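Getting a Work Surface Back in Shape
Posted 4/13/20

Most tops in a house or shop take more wear than they need to. A little regular care costs next to nothing and puts off refinishing for years.

Daily wiping

Use a cloth wrung out until it no longer drips. Go with the grain on wood, then dry with a second cloth. Standing water does more harm than dirt. Skip the scouring side of the sponge – it leaves fine scratches that hold grease.

For dried glue, lay a warm damp rag over the spot for 3 minutes, then lift the glue with a plastic scraper. An old store card works too.

Painted and wood tops

Paint wants mild dish soap and nothing stronger. Wood wants soap only when it needs it, and oil a few times a year. 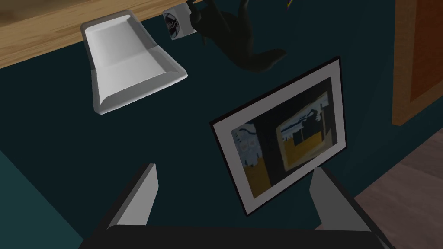
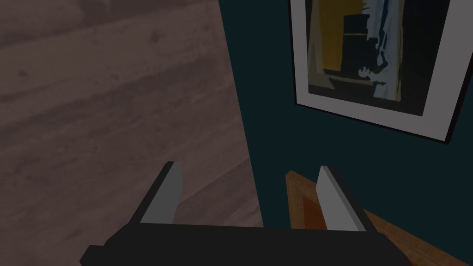
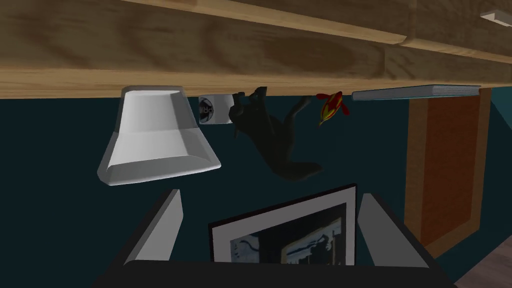
Oiling

1. Clear the top and wipe it down the night before.

2. Sand lightly with a fine grit. Vacuum the dust and check the seams with your fingertips.

3. Rub in a thin coat of mineral oil. I use the Friesen one from the hardware store, but any food-safe brand will do.

4. Wait 20 minutes and wipe off whatever is left. Leave the top alone for 36 hours before you put anything heavy on it.

Spread used oil rags flat outdoors to dry. Linseed rags in particular can catch fire in a pile.

White rings

Try a little plain petroleum jelly overnight. If the ring is still there in the morning, the finish needs a light rub with fine steel wool and paste wax. Dark rings go deeper and usually mean sanding.

Next page: drawer runners that stick in July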